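**Ticket 1651: power to the cooking table keeps dropping out**
Opened by: Fredy Chávez
Location: Numness kitchen, ground floor, the table with the black curtain
Assigned to: Bolger building support
Status: closed, see last entry

### Original report

Hi everyone, and sorry in advance for the length of this one. I'd sooner give you too much than have you walk all the way over with the wrong tool (which happened with the faucet, and I still feel bad about it).

The induction cooktop on the cooking table loses power in the middle of a job. I don't mean it beeps and shows a code, I mean it goes completely dead, lights and fan and everything, as if somebody had pulled the cord. Then a minute or two later I can usually wiggle something, press the button again and carry on. It did this to me twice this week, once with a pot of plain water and once while I was simmering soybeans. The second one hurt a little because they had been soaking all night and they came out half done, some soft and some like gravel!

Before I bothered you I wanted to try it again from scratch, so I got out the big stainless steel pot and a fresh lot of soybeans, 420 grams by the kitchen scale, still dry.

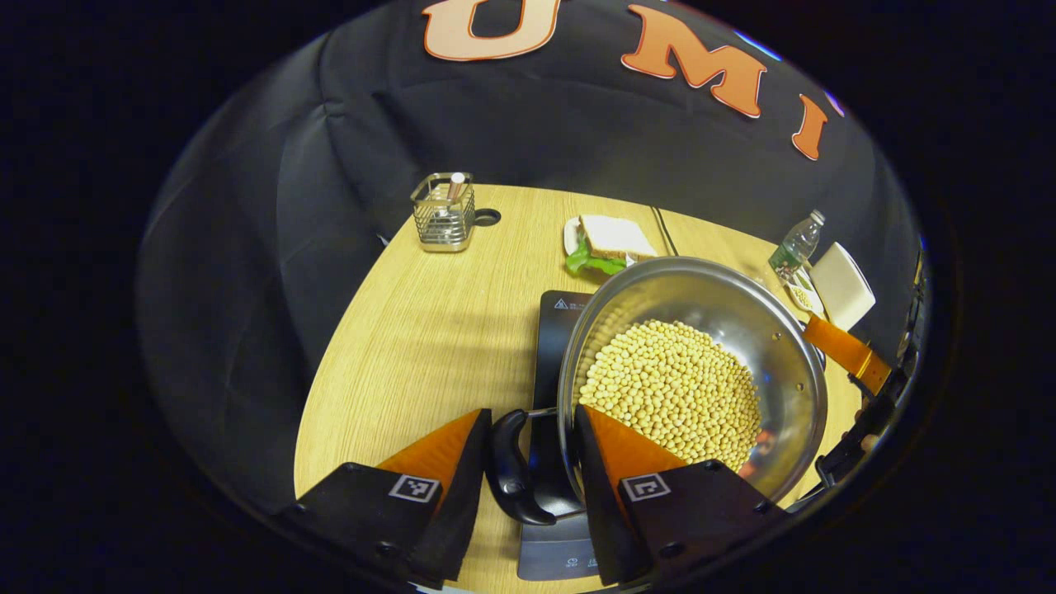 My first thought was the pot itself, because induction can be fussy about what you put on it and I'd read that a warped bottom will make a burner give up. So I held a ruler across the base and it looked flat to me, and a magnet from the fridge grabbed on nicely. I also tried the little saucepan from upstairs, and the power went out with that one too. I think we can leave the pots alone.

My second thought was heat. I kept the sides of the cooktop clear and turned it down two settings, and it still quit on me after some 19 minutes.

What I haven't done is touch anything under the table. There's a power strip down there (an Ikus, the gray one with the switch) and I know you all prefer that we leave those to you. I'd be grateful for a look whenever somebody has a moment. I'm in most mornings and there is always coffee.

Thanks so much,
Fredy

### Reply from Bolger support

Hi Fredy, thank you for all the detail, it saves us a trip. A couple of questions. Does anything else on that strip lose power at the same moment? And does the cord on the cooktop have any slack in it, or is it pulled tight where it goes over the back of the table? Please don't use the cooktop unattended for now, and don't plug it into an extension cord.

### Fredy's answer

Good questions, and I'm a bit embarrassed that I hadn't checked the first. I plugged my desk lamp into the strip and put a pot of water on, and when the cooktop died the lamp died with it. So it's the strip or the wall, I'd guess.

As for the cord, it comes off the back corner of the cooktop and runs over the table toward the back. There's a round grommet hole in the table that would be perfect for it, and it isn't going through there at all. I suppose whoever set the table up last was in a hurry (it may very well have been me). When I crouched down, the plug was hanging partway out of the strip, and with the curtain in the way I would never have noticed.

### What we did, in order

1. Switched the cooktop off and let it cool before moving anything. Took the food and drinks off the table as well, my lunch included.
2. Turned off the Ikus strip and unplugged it at the wall. The plug had a faint brown mark on one side, so Bolger took the strip away and we are not getting that one back.
3. Checked the wall outlet with a tester. It was fine, and so was the plug on the cooktop.
4. Looked at how the cord had been lying on the tabletop, to work out how it got tugged each time the cooktop was turned to a new angle.
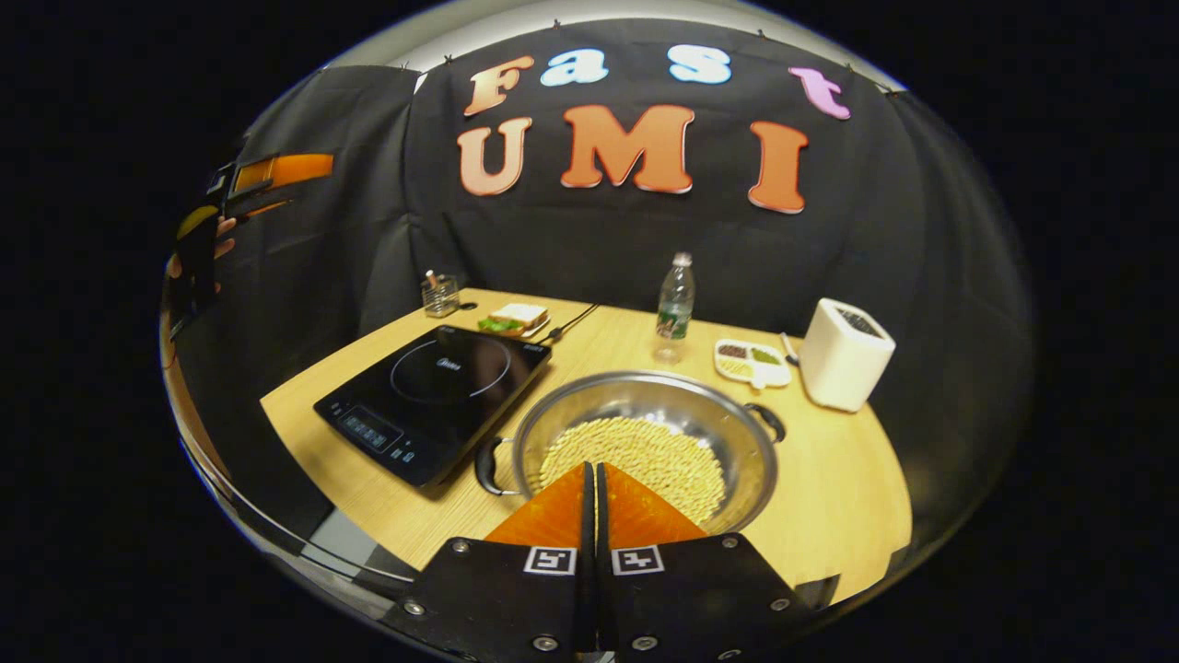

5. Fed the cord down through the grommet hole with enough slack to turn the cooktop either way. The plug only just fits, so go gently.
6. Plugged the cooktop straight into the wall. The Vedetard kitchen down the hall has hers set up the same way and it has never given her trouble.
7. Pinned the bottom of the curtain back a little so the outlet can be seen without getting on your knees.

### Closing note, May 28, 2022

Water at full power for the whole morning, then the soybeans (soaked properly this time), and the power stayed on throughout. I'm happy for this to be closed. One small request for whoever uses the table next: if you need the cooktop somewhere else, please pull the cord back up through the hole first, and don't drag it. There are beans in the fridge in the blue tub if anyone would like them, and they're good with a bit of salt.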